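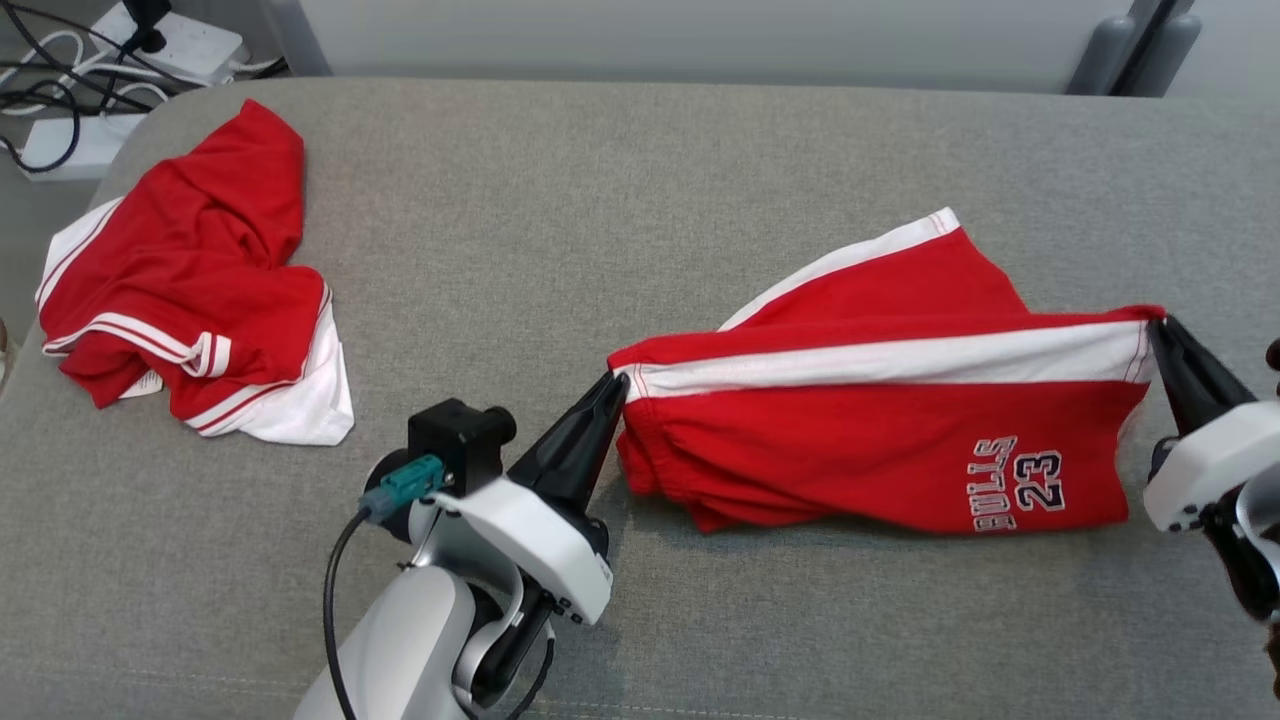
Sportswear Reuse Project: Progress Report

Prepared by Lavanya Bhat, project lead
For: Givard Fund, small grants office
Date: October 24, 2022

1. Where we are

This report covers the second part of the grant period. The sorting room on Cuseo Street is open and in regular use. Donated sportswear now goes through four stages there: checking, washing, folding and bagging by size. The first stage was the slowest in our last report and it is still slow, but the backlog in the hallway is gone and the fire door can be opened fully again.

We have given out 200 bags of clothing since the start of the grant. Most went to the after-school basketball and soccer groups. A smaller share went to the summer program at the Stondix center, which asked for adult sizes and got what we had.

2. Folding and presentation

Families told us early on that they did not want clothes handed over in a heap. We agreed, and the folding stage was added for that reason. Basketball shorts have taken the most working out. The fabric slides, the legs are wide, and a pair that looks folded on the table is often open again by the time it reaches the bag.

The method we use now is to lay the shorts flat, take hold at the corners and pull them out before making any fold. Wrinkles in the legs are smoothed toward the hem. The shorts are then folded once down the middle, leg over leg, and once more from the hem up to the waistband. Team shorts, such as the red pair with BULLS and the number 23 on the leg, are folded with the lettering outward so that it can be read without unpacking the bag. Children look for the team first and the size second, and bags were being emptied on the floor to find one pair.

Tops are still folded in more than one way depending on who is working. I would like to settle this before the next period. Sleeveless jerseys in particular need their own method.

We tried folding on the hard tables and on padded, upholstered surfaces. Slippery fabric stays put better on the padding, and we will keep both. The hard tables are better for sweatshirts and anything with a zipper.

3. Washing

The second washer was delivered in September, later than planned. The supplier, Kılıçarslan, replaced a damaged hose at no charge. Red items are washed separately from anything with white trim the first time through, unless the label says otherwise. We lost 10 white shirts to pink dye before this rule was written on the wall. Shorts that combine red and white go in cold, on a short cycle.

4. Spending

Spending is within budget. The washer came in slightly under the quoted price, and the difference went to shelving. The bag line is overspent by about 15 percent — the thin bags split when packed with shoes, so we moved to a heavier one. I do not expect to need extra money for this, but I am asking for permission to move the remaining printing budget over to bags.

5. Problems

Storage is tight. Winter jackets have started to come in and they take up the shelves meant for finished bags.

Sizes are often missing. Labels have been cut out or washed blank, and we measure the waistband against a marked board. This works for shorts and poorly for anything with a drawstring.

6. Next period

Agree on one folding method for jerseys and write it up on a single sheet.
Build 2 more shelves along the back wall.
Set a cut-off for jackets, or find another place to keep them.
Send the fund office the updated size list with the next invoice.

A decision on the bag budget before the next order would be helpful. The current supply will run out before the end of the period.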